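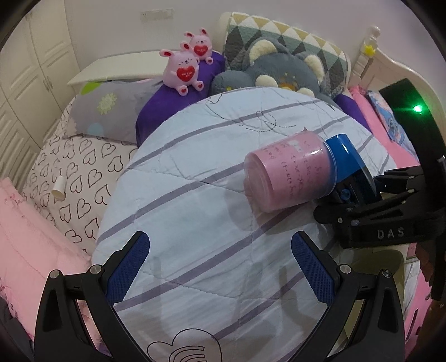 **Flornero adds quilted bedspreads to its fall bedding line**

Flornero, a maker of household bedding, will start selling a line of quilted bedspreads in September. The line is called Grarnico and is meant for children's rooms, student housing and guest beds.

The bedspreads come in 13 patterns. Several pair wide diagonal stripes in pale colors with simple line drawings, and others are plain. All of them are sewn with narrow quilting seams across the full width of the cloth, which keep the filling in place through repeated machine washing.

"People do everything on their beds," said Marlene Gill, product manager at Flornero. "They do homework there, they eat there, they fold clothes there. We wanted a cover you can leave on all day and put in the wash on Friday."

Before settling on the final filling, Flornero sent 138 sample bedspreads to households and asked them to use the covers daily. The most common request was for a lighter weight. The company cut the filling and made the twin size longer, so that it hangs over the foot of the bed.

"The first version was too warm for a heated room," said Liette Beaudoin, who ran the home trial. "A few families also told us the corners bunched up, so those were cut again with a wider curve."

Grarnico bedspreads will be sold in twin, full and queen sizes. Matching pillow covers are sold separately. The first production run is 2,000 pieces, and stores that carry Flornero sheets can order now. A king size is planned but has no release date.

Care: machine wash cold, tumble dry low, do not bleach. Wash dark and light patterns separately the first time.

**About Flornero**

Flornero makes sheets, blankets and bed covers for the home. Its products are sold in 658 stores.

**Press contact**

Manon Perron, Flornero press office

Fabric swatches are available to editors on request.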